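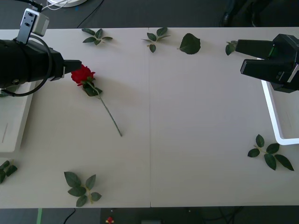
Yolanda Sepúlveda told us, quite early in our conversation and before we had got round to the first of our prepared questions, that a house without flowers in it always felt to her like a house where people were about to move out. She had kept artificial ones on the hall table for years, and she wanted us to know that she dusted them every Wednesday and would not hear them called plastic.

4.2 Keeping, dusting and moving about

We begin with her remark because it touches on nearly everything that came up in the household part of the study, and because, we will confess, it changed the way we asked our questions afterwards. In the first version of the form we had talked of "decorative items of a botanical kind", a phrase which our respondents very sensibly ignored. They wrote about their flowers. Of the 1,025 forms sent out to homes in Villalobos and Barneo, 189 came back with the long final page filled in, and it is those pages, together with the kitchen-table interviews, that we draw on in this section.

The first thing to say is that artificial flowers are a good deal of work. Much of the earlier writing on the subject, our own included, had treated them as the choice of people who could not be bothered with watering, and we were rather ashamed of this by the end of May. Our respondents described washing petals in a basin of lukewarm water with a drop of washing-up liquid, or going over each leaf with a soft paintbrush, or (in one household in Barneo) taking the whole arrangement out on to the balcony and giving it a good shake, to the annoyance of the people downstairs. Several had learned their method from a mother or an aunt and were a little fierce about anybody else's.
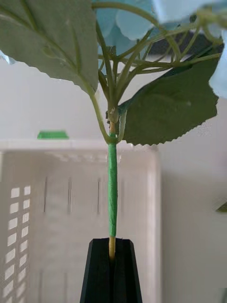 The second matter is where the flowers live, and how they travel from room to room over the year. Fresh flowers, when they were bought at all, went almost without exception to the table where people ate. Artificial ones wandered. They started out somewhere prominent, often the hall or the top of a sideboard, and then drifted over the months towards the bedroom, the landing and finally the bathroom windowsill, where sunlight tended to finish them off. Kevin Cáceres called this "the long walk to the bathroom" and could name every stop his own had made. We have borrowed his phrase in our coding scheme, with his kind permission, and it has served us better than the one we had before.

Throwing them away was another thing altogether, and here people became noticeably slower in their answers. A bunch of tulips goes in the bin with the tea leaves and there is no more to be said about it. A stem that has stood beside a photograph for a decade is harder to part with, even when it has faded badly, and we heard of drawers, shoeboxes and one entire suitcase given over to flowers that were no longer on show. Noelia Cantero had twice carried a bag of them down to the street and twice carried it back up again. When we asked what she would have liked to happen to them, she thought it over while the coffee was made and said that she supposed she would have liked somebody to ask for them.

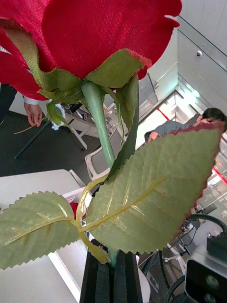

Figure 3. Artificial rose with fabric petals, seen from below.

Roses were the flower people mentioned most readily, and they were also the flower people argued over. Some felt a rose ought to be fresh or else left in the shop. Others held the opposite view just as warmly, and pointed out that a bought rose droops by the weekend. We had expected the division to follow age, and in the interviews it did nothing of the kind. It seemed to go with whether there had been artificial flowers in the home the person grew up in, although our form did not ask this directly and we can only report what was volunteered. The question has been added to the form for the second round, and we come back to it when we discuss gifts in section 4.3.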